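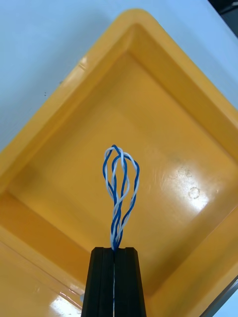 Ask an electrician which part of a farmhouse rewire takes longest and the answer is rarely the switchboard. It is the ceiling space, where three generations of cable may share the same joists and the oldest of it is still live.

The house at Nundstead, owned by Beril Tekin, is typical of the district. Built in weatherboard with a corrugated roof, it was first connected for lighting only. Power points came later, one to a room, on cable insulated with vulcanised rubber. A sleepout added in the sixties was wired in early PVC and joined to the rubber circuit inside the wall, without a junction box.

Rubber insulation fails by drying. The sulphur used in vulcanising goes on reacting with the compound, and heat from the roof speeds the process. Undisturbed, brittle insulation can stay in place for years. Once a fitting is changed and the conductors are bent, it cracks and falls away, leaving bare copper behind the ceiling rose. Colour is no guide to condition, and neither is the state of the outer sheath.

Zbigniew Kaczmarczyk, who has rewired 37 houses between Nundstead and Driltlow, begins with an insulation resistance test on each circuit, with the supply isolated and all appliances unplugged. The usual pass mark is one megohm at 500 volts DC. Two of the Tekin circuits fell short on the Monday he started, and the kitchen circuit would not hold a steady reading.

"You can chase a fault like that for a day," he says. "I'd sooner pull the lot."

The new layout has 16 circuits, each with its own residual current protection. The stove, water heater and pump shed run separately. Cable was drawn through the old conduit where the bore allowed, and elsewhere clipped to the joists clear of the insulation batts – bundled cable under batts has to be derated, and an undersized run will heat well before its breaker trips.

Data cabling went in at the same time, spaced away from the mains and crossing it at right angles. The pairs are kept twisted as close to the termination as possible, as untwisting them raises crosstalk.

The original porcelain fuses are in a drawer in the laundry. The pump shed is to be done in February.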